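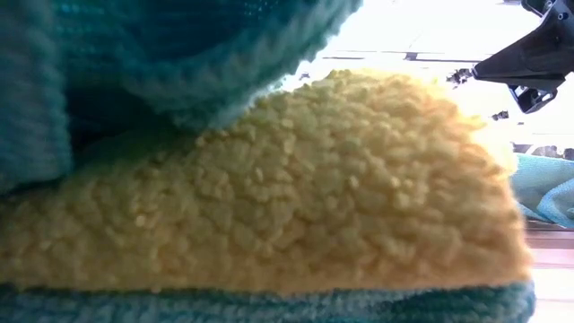
3 min read

Home | Projects | Reports | Students | Contact

Drying Time of Household Fabrics in a Shared Laundry Room

Our group wanted to know why the laundry room of the Mostport student house is always full in winter. The residents complain that the lines are never free. We thought the reason was the kind of fabric and how it is hung – the number of people was the same in all seasons.

We tested three fabrics: thin cotton, towel cloth and a thick fleece with a nubby pile. From each fabric we cut 6 pieces of the same size. Every piece was put in water, spun in the machine and weighed on a kitchen scale. Then we hung the pieces and weighed them again each hour.

The heaviest fleece piece weighed 441 grams after spinning. The cotton was dry first, as we expected. Fleece hung in one layer was dry before the towel cloth, but the same fleece folded over the line was still damp in the evening. The air humidity was 44 percent at the start, and we could not control it later, so this is a weak point of our work.

We recommend to hang thick fabrics in a single layer, near the window. In June we want to repeat the test with the window open.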